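Duas mãos, uma tampa: o custo de ensinar um robô por demonstração

Texto de Teresa Paiva
20 de outubro de 2018

Destapar um marcador é uma operação que uma criança de três anos executa sem pensar. Para um par de braços robóticos de baixo custo, envolve uma pega com orientação conhecida, uma aproximação coaxial com tolerância de poucos milímetros, uma tração que vence o atrito da tampa sem arrancar o marcador da outra pinça e dois depósitos em sítios diferentes. Programar a sequência à mão é possível. A equipa de Fernanda Bettencourt, no laboratório Louro, programou-a uma vez, numa tarde, e funcionava enquanto o marcador estivesse no suporte de calibração. Com o marcador pousado na mesa, em posição arbitrária, a taxa de êxito desceu para valores que a investigadora prefere não publicar.

O grupo passou então a recolher demonstrações. Uma pessoa senta-se diante de dois braços de comando, sem carga, e move-os; os dois braços de trabalho reproduzem as posições das juntas. Tudo o que os braços fazem é gravado, juntamente com as imagens das câmaras, e o conjunto serve depois para treinar uma política que recebe imagens e devolve comandos de junta. O método é antigo na indústria, onde se ensinam trajetórias de pintura levando o braço pela mão desde há décadas. A diferença está no que se faz com o registo. Na cabina de pintura, a trajetória é repetida tal e qual. No Louro, nenhuma trajetória individual volta a ser executada.

A arrumação da mesa parece trivial e ocupa três páginas do protocolo interno. Marcadores de várias cores e formatos são largados dentro da zona de alcance, com orientações variadas, e o operador não pode corrigi-los com a mão depois de iniciada a gravação. Entram na mistura objetos que não fazem parte da tarefa, como borrachas, para que a política aprenda a deixá-los em paz. O tecido estampado que forra as paredes da célula é trocado de tempos a tempos, assim como o revestimento do tampo. Uma política treinada sempre diante do mesmo fundo tende a apoiar-se nele, e o defeito só aparece no dia em que alguém muda o pano. 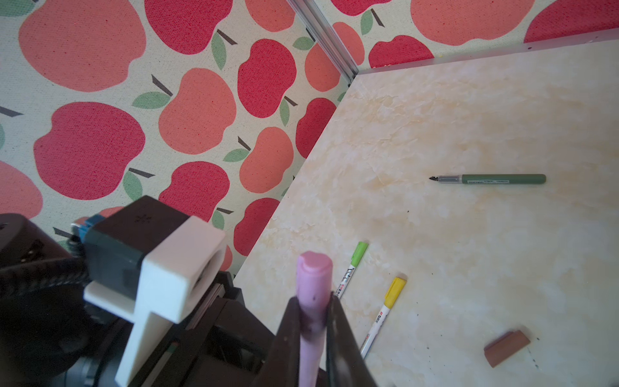
A segunda dificuldade é a pega. Um marcador é um cilindro estreito e rígido, e entre dois dedos paralelos tem um grau de liberdade a mais: pode rodar em torno do eixo que une os dedos. Se o operador o agarra longe do centro de massa, o marcador bascula quando sai da mesa. Se o agarra com pouca força, escorrega na tração. Os braços de comando não devolvem força à mão, e o operador trabalha apenas com o que vê. Bettencourt descreve a competência que daí resulta como «ler a força na deformação»: os operadores com mais horas detetam que a pega está no limite porque o marcador oscila uma fração de grau ao parar.

O protocolo atual divide a tarefa em fases, embora a gravação seja contínua. O primeiro braço recolhe o marcador e apresenta-o em posição elevada. O segundo aproxima-se pelo lado da tampa, fecha, traciona e afasta-se. As fases não são comunicadas à rede durante o treino; servem para anotar, a posteriori, em que ponto falhou cada tentativa. Na campanha de setembro, a aproximação do segundo braço concentrou mais de metade das falhas dos operadores em formação e uma fração muito menor das falhas dos experientes, que erram sobretudo no depósito.

A montagem mecânica também conta. Fixar os dois braços à mesma calha de alumínio garante que a distância entre as bases não deriva de uma semana para a outra. Numa montagem anterior, com os braços presos a mesas separadas por grampos, um desvio de 4 milímetros acumulado ao longo de um mês bastou para degradar a política de forma visível. O desvio só foi detetado quando um técnico da Firdale, a empresa que fornece a estrutura das células, mediu a distância por outro motivo. Desde então, a cota é verificada no início de cada sessão, e o valor fica no cabeçalho dos ficheiros.

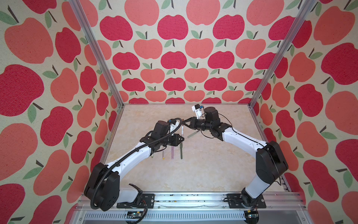

Quantas demonstrações são precisas para ensinar uma tarefa destas?

Depende da variação que se quer cobrir. Com o objeto sempre na mesma zona e sempre do mesmo modelo, o grupo obtém resultados utilizáveis com poucas dezenas de gravações; para posições livres e vários modelos de marcador, o conjunto atual tem 2833 episódios aprovados e continua a crescer.

A palavra «aprovados» merece atenção. Cada episódio é revisto por alguém que não o gravou, e a revisão elimina os casos em que o operador hesitou durante muito tempo, tocou em objetos alheios à tarefa ou concluiu a operação por sorte. Este último critério é o mais discutido. Uma tampa que sai porque o marcador bateu na mesa conta como êxito para quem olha só para o estado final, mas a sequência de comandos que a produziu é inútil como exemplo. A equipa chegou a manter estes casos numa primeira versão do conjunto de dados e viu a política adotar, em ensaio, uma pancada lateral que nenhum operador tinha a intenção de ensinar.

As hesitações levantam outro problema. Uma pausa de dois segundos a meio da aproximação gera dezenas de instantes em que a imagem não muda e o comando é ficar parado. A rede aprende a ficar parada. Em execução autónoma, isto traduz-se num braço que chega perto da tampa e não avança. A Noltonen, que desenvolve software de gravação para células deste tipo, propôs cortar automaticamente os troços sem movimento. O corte resolveu as pausas longas e criou um defeito novo, já que algumas paragens curtas são legítimas: um dos braços espera pelo outro. A versão em uso só corta quando os dois estão imóveis em simultâneo, e ainda assim com um limiar ajustado tarefa a tarefa.

Quanto às câmaras, a configuração de base inclui vistas fixas sobre a área de trabalho e câmaras nos punhos. A vista fixa dá o contexto e localiza os objetos; a do punho acompanha a pinça e resolve o último centímetro. Em testes de ablação feitos no Louro, retirar as vistas de punho quase não altera a fase de recolha e inviabiliza a tração da tampa. Retirar a vista fixa produz o efeito simétrico: o braço deixa de saber para onde ir quando não tem nada à frente.

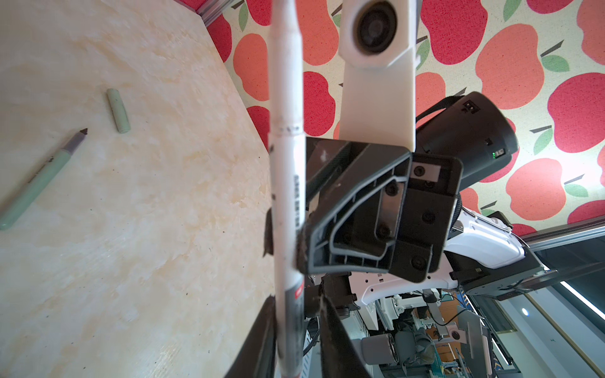

O desgaste é um capítulo pouco tratado na literatura. As superfícies de contacto dos dedos perdem aderência com o uso, e uma demonstração gravada com material novo não é estritamente comparável a outra gravada semanas depois. O mesmo acontece com os marcadores. A tampa que foi tirada e posta centenas de vezes sai com menos força, o que favorece a política sem que esta tenha melhorado. O grupo faz rodar os exemplares entre sessões e retira de serviço os que ficam frouxos, segundo um teste de tração manual que Bettencourt admite ser pouco rigoroso. Está prevista a compra de um dinamómetro.

Há ainda a questão do ponto de vista do operador. Quem comanda os braços sentado ao lado da célula vê o que as câmaras não veem. Pode inclinar a cabeça e espreitar por trás da pinça. A informação assim obtida entra nos comandos e não entra nas imagens, pelo que a rede é treinada a tomar decisões cuja causa não tem maneira de observar. A solução mais limpa é obrigar o operador a trabalhar só com os monitores. É também a mais lenta. Nos registos do laboratório, o tempo médio por episódio duplicou na primeira semana com monitores e demorou um mês a aproximar-se do valor anterior, sem nunca o igualar.

A Brerkness, integradora que acompanha o projeto com vista a linhas de embalagem de pequenas séries, faz as contas de outra maneira. Para um cliente que muda de produto várias vezes por ano, o custo relevante é o número de horas de operador até à primeira política aceitável, e não a taxa de êxito final. Uma tarefa que falha uma vez em cada vinte pode ser tolerada se a célula detetar a falha e voltar a tentar. Por essa razão, uma parte das gravações recentes começa a meio de um erro deliberado: o marcador já caído, a pinça já fechada no vazio, os dois braços desalinhados. O operador recebe a célula nesse estado e tem de recuperar.

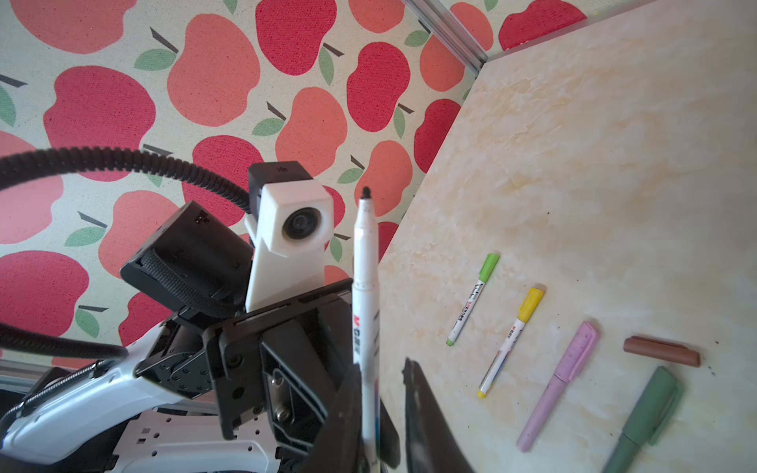 As gravações de recuperação são as menos apreciadas pelos operadores e, segundo Bettencourt, as que mais rendem por minuto. Sem elas, a política conhece apenas os estados por onde passa uma pessoa competente. Basta-lhe um pequeno erro para sair desse corredor, e fora dele cada comando agrava o anterior. Com um décimo do conjunto dedicado a recuperações, o número de ensaios que terminam com intervenção humana caiu para menos de metade. Não se sabe se aumentar a proporção continuaria a ajudar. O ensaio está marcado, mas concorre pelo tempo de célula com a recolha normal.

A comparação entre operadores é feita com alguma cautela. Dois operadores igualmente rápidos podem ter estilos incompatíveis: um agarra sempre por cima, outro prefere inclinar o punho e entrar de lado. Misturados em partes iguais, os dois estilos produziram no modelo antigo uma média que não correspondia a nenhum deles, com a pinça a descer sobre a ponta do marcador. O modelo atual prevê sequências de comandos em bloco e lida melhor com a ambiguidade. Mesmo assim, o protocolo fixa a orientação de entrada para cada posição do objeto, e os episódios que a desrespeitam são marcados à parte.

O passo seguinte é a operação inversa. Voltar a tapar o marcador exige mais precisão na aproximação, porque a ponta tem de entrar na tampa em vez de sair dela, e um desalinhamento pequeno suja o interior ou empurra a tampa para fora da pinça. As primeiras sessões foram feitas com marcadores secos. A taxa de aprovação na revisão é ainda baixa e os critérios estão a ser reescritos.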